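Jumpers, moths and the great bed sort-out

I have been putting off the woollens for weeks. Every year I tell myself I'll do them in September, when it's still light after tea and I can open the windows, and every year I end up doing them in December with the heating on and a head cold. So, December 5, 2025, and I've finally had everything knitted out of the cupboard and onto the bed.

The reason it couldn't wait any longer was a moth. Just the one, sitting on the wall above the light switch as bold as you like. I messaged Hui-mei Hsiao straight away (she lost a whole cashmere cardigan last winter and has never really got over it) and she wrote back in capitals: EMPTY THE CUPBOARD. So I did.

I don't own that many jumpers, or so I thought. There were two I'd completely forgotten, including the navy one from the Saludo shop that I could have sworn I'd left on a train. There was also a single glove, a tea towel and a birthday card for my uncle that I never posted. Sorry, Uncle.

First job was the cupboard itself. I hoovered right into the corners with the thin nozzle, wiped the shelves down with warm water and a drop of vinegar, and left the doors open while I had a sandwich. Then I went over everything bit by bit by the window, looking for holes. Hold each one up to the light and you'll see them at once, even the tiny ones you'd miss on a hanger. The damage was three small holes in the grey one I wear for gardening, which frankly can have as many as it likes, and one in the cuff of my Endwood cardigan. I could have cried. I'm going to have a go at darning it. Rosemarie Kröger at the Plotordale knitting evening has promised to show me how to do it so it doesn't end up as a hard little lump, and she's got a drawer of odd yarn you can rummage through for a match.

Anything wool that was due a wash got one, by hand, in the bath. I know the machine has a wool programme. I trusted it once, in January a couple of years back, and now there's a very smart sweater that would fit a toddler. Cool water, a bit of the proper stuff, no rubbing, then roll it in a towel and press. It takes an age and my knees were complaining by the end, but there's something quite nice about it with the radio on.

The folding is where I have changed my ways. I used to hang everything, and then wonder why my jumpers all had funny little shoulder bumps. Now it's all folded. My method, if you can call it that, is to spread the thing out as flat as it'll go, smooth it down from the middle with the flat of your hand, and tug the corners gently until it's roughly square. Then sides in, and up from the bottom. Ribbed knits are the worst for this. They spring back in on themselves, and the edges ripple however much you pat them.
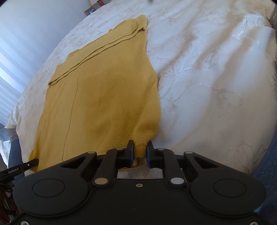
I do love a mustard yellow, mind you. I went through years of nothing but black and grey, and then one autumn something shifted and I wanted to look like a jar of piccalilli. Pin-yu Tai says it makes me look cheerful even when I'm not, and I'll take that. It goes with jeans, it goes with the big brown skirt, and it hides a splash of curry better than you'd think.

Back to the storing. I've bought some of the zip-up cotton bags from Zikell, which aren't cheap but they do breathe, and I've put cedar balls in each one. Last year's had lost their smell, so I gave them a rub with sandpaper to bring it back (a tip from the comments on here, thank you!). Heavy jumpers at the bottom, thin ones on top, and the ones I'm wearing this week on the chair, where they'd end up anyway.

There's a small pile for the charity shop too. I was quite strict with myself, although the green one with the enormous collar has gone out and come back in again twice. If anyone has a good way of getting bobbles off without one of those buzzy shaver things, do let me know, as mine has packed up and I've still got the Endwood cardigan to do before the darning lesson.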